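Bins, bags and the October promise

Readers at the Nakedbridge office will have noticed that the desk bins are still with us. They were due to go in October, when the Prunard contract was renewed and we were told that everyone would walk to a shared bin instead. The saving was put at £377 a year, mostly in liners. I asked how that figure was reached and was sent a spreadsheet with 16 tabs, two of them blank.

I have nothing against using fewer bags. The thin liners are a poor buy at any price. They come in rolls of 208, they split if you look at them sharply, and half of them go out with one tissue and a teabag inside. Anyone who wants to argue for emptying the small bins straight into a big one, and changing the liner only when it needs it, has my vote.

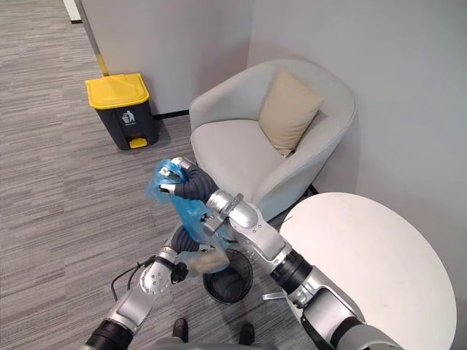

Small bins are being blamed for a problem that starts with how we use them. Most of what goes into them is paper of one sort or another, and much of that could go in the recycling if people looked before they dropped it. A bag like the blue one held over the black mesh basket, with a beige wad of paper or tissue in the bottom, is a lot of plastic for very little rubbish. Taking away the basket won't change that. The same wad will go into the yellow-lidded pedal bin, and I doubt the person carrying it will stop to read the small print on the front.

Our colleagues at Fanasness tried the shared-bin plan first. The report called it a success. It also mentioned, on the last page, that cups had begun to collect on the windowsills – a detail left out of the summary we were all sent. The Kiều café downstairs from them has since put up a notice asking staff not to bring their office rubbish down at lunchtime.

The plan comes up for review again this month. If you have a view, send it to the facilities inbox before then, and please say which floor you sit on. I would also like to know what happens to the mesh baskets if they are withdrawn. The last set of perfectly good ones went into a skip.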